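Handout 5: Showing the Robot the Task

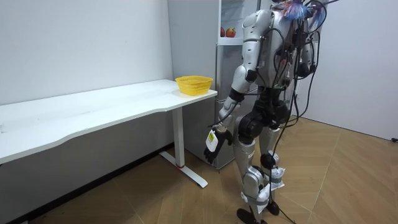

*Fig. 1. Humanoid at the fridge station. Basket on the desk, apples on the shelf behind the partly open upper section.*

Revised July 28, 2024. Replaces the October version. Read before your first session on the Undcombe station.

## 1. Two ways to demonstrate

**Kinesthetic teaching.** The operator holds the arm and moves it through the task while the joint encoders record. The arm must be in gravity compensation. Contact forces are easy to judge, but the operator's body tends to block the cameras, and moving two arms at once is hard for one person.

**Teleoperation.** The operator moves a leader device or wears a tracked glove, and the robot follows. The cameras see only what the robot will see later. The cost is delay and a weaker sense of touch.

We use teleoperation for whole-body tasks and kinesthetic teaching for single-arm exercises.

## 2. The task

Move one apple from the fridge shelf to the yellow basket. Split it into phases when you label:

1. approach the shelf
2. close the hand on the apple
3. withdraw until the hand is clear of the door
4. turn toward the desk
5. lower and release

Phase 3 causes most of the rejected episodes. The human arm takes a short curved path out of the shelf without thinking about it, and the retargeted arm has a different elbow. Withdraw straight back first, then turn.

## 3. What gets recorded

Each time step holds an observation *o* and an action *a*. The observation is the camera images plus measured joint positions. The action is the **commanded** joint position, which differs from the measured one whenever the hand is pressing on something. Training on measured positions as actions loses grip force – a common mistake in last year's reports.

Episodes are stored in Billedik format. The Pisus logger drops any episode shorter than 2000 ms, so do not tap the pedal twice.

## 4. Variation

Demonstrations that all start from the same pose teach very little about recovery. Between episodes, change:

- the position of the apple on the shelf
- the position of the basket on the desktop
- the starting height of the hand

Keep the basket within reach without a step. Walking is outside this exercise.

## 5. Before starting

- Check that cables on the floor are clear of both feet.
- Arms down at the sides, hands pointing to the floor.
- One person on the stop button, one operating.

## 6. Exercise

Record 17 episodes per pair. Plot commanded against measured position for one finger joint through phase 2 and mark the moment of contact. Compare your plot with episode 1880 in the course set.

Reading: Hjaltadóttir notes, chapter 5, on retargeting. Questions on the logger go to Ingvar Brynjólfsdóttir.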